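3.2 Equipment planning and the order of purchase

Most papers on garment handling report the hardware in a single line, and readers who want to repeat the work are left to guess what it took to get there. We would like to be more generous with the details here, partly because we learned so much from getting our own first budget wrong, and partly because the planning turned into one of the most enjoyable parts of the project!

Our first plan, drafted by Aurora Paiva in March, put nearly all of the money into mobile robots. Handheld grippers were a small entry near the bottom of the sheet, listed with tape and spare cables. The reasoning seemed sound at the time: robots have long delivery times, and everything else could be bought later. When we laid the plan out as a calendar, though, the trouble was easy to see. A person with a pair of handheld grippers can start recording folds on the day the box is opened, while a new mobile base needs space, charging, network setup and a good deal of patience before it does anything useful with a shirt.

We therefore turned the order around. The revised plan (called Dovau inside the group, after the shared spreadsheet it lives in) has two stages. Stage one buys grippers, table coverings and clothing, and sets aside floor space for household furniture and appliances. Stage two adds arms and bases, and is released only when the recordings from stage one show which reach and jaw opening the tasks really call for. Figure 4 shows the kind of work that stage one pays for, with one gripper in each hand and a t-shirt on a covered table.
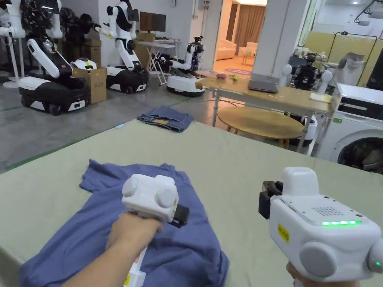

Figure 4. Garment work with two handheld grippers. The black jaws of the left gripper press into the fabric of a blue t-shirt.

Grippers were costed in pairs, and we strongly recommend that other groups do the same. A single unit is fine for picking up socks, but almost every fold we care about needs one hand to hold the cloth while the other moves it. Stage one covers 2 pairs at each of our two sites, Cestberg and Haruna, so that recording can go on when a unit is away for repair. We set aside 43 percent of the stage one budget for the grippers themselves. Spare jaws come out of the same line.

Clothing deserves its own line too. We planned for about 100 garments, with t-shirts and jeans making up the largest share, and we were delighted by how much variety a modest sum can buy secondhand. Stiff denim and soft jersey ask for very different grips, and a budget that covers only one of them will produce a narrow set of recordings.

Floor space was the cost we most underestimated. Yiran Jiang suggested charging it to the plan by the square meter, as if it were rented, and the exercise changed several of our choices. Large tables now have to earn their footprint. The remaining question is how much of the stage two money should be held back for replacement parts, and we return to it in Section 3.4 together with the maintenance records from Haruna.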